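Sendeo 1 m USB-C charging cable: three months on the bench

I bought two of these in May to replace the cables at the desk where I check and charge phones before they go out to customers. I paid $32 for the pair from Grastari, shipping included. One has been used daily since then and the other went in the car.

It's a plain black cable, USB-C at both ends, with a rectangular black housing on the plug. No braid, no light, no magnets. The housing is long enough to get a finger and thumb on properly, and I rate that above looks. My old Bonsu cable had a stubby little plug and I ended up pulling on the cord to get it out, so it failed at the neck inside a year. 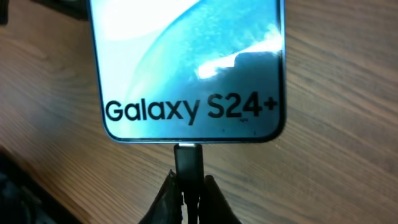 Black USB-C plug in the bottom port, Galaxy S24+ on the wooden table.

Fit is firm. On the phones I handle it goes in with a definite click and doesn't wobble from side to side. It will hold in the port if you nudge the phone across the desk, but a decent tug brings it out, and I'd sooner have that than a cable that drags the phone onto the floor.

Charging speed is fine. I don't own a meter, so take this as a kitchen-timer result: with my usual wall charger, a phone at 35 per cent was full in a bit over an hour. The Bonsu was no quicker when it was new.
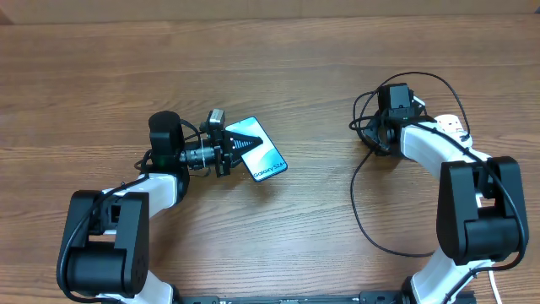
The cord itself is on the stiff side. For the first couple of weeks it kept the bends from the packet and wouldn't lie flat. It has relaxed since, though on a cold morning it still curls up at the end. If you want something that drapes neatly over the back of a nightstand, look at a silicone one.

Packaging was a small cardboard sleeve inside a much bigger carton than it needed. Both went in the recycling, no plastic apart from one twist tie.

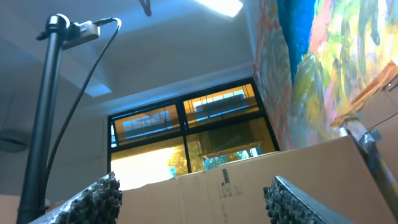 Brown corrugated cardboard with its small black handling marks.

Durability is the part I can't settle yet. Sendeo says 1,000 bends on the sleeve, a low number if you think about how often a cable gets moved. Mine shows no splitting and no discolouration at either end. The car one has had a rougher life and the colour has gone a bit grey near the plug, but it charges the same.

I also tried a Sakex cable at roughly $40. Nicer to handle, but not twice as good.

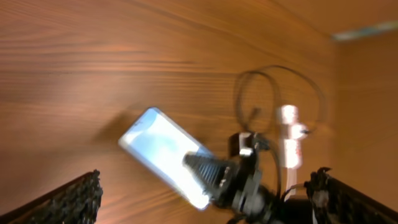 Does it work with a thick phone case on?
It does with my own rubber case, but the opening on that one is fairly wide. A rugged case with a narrow cut-out may stop the plug from seating fully, so measure the opening before you order.

Four stars. I'd buy the pair again at the same price.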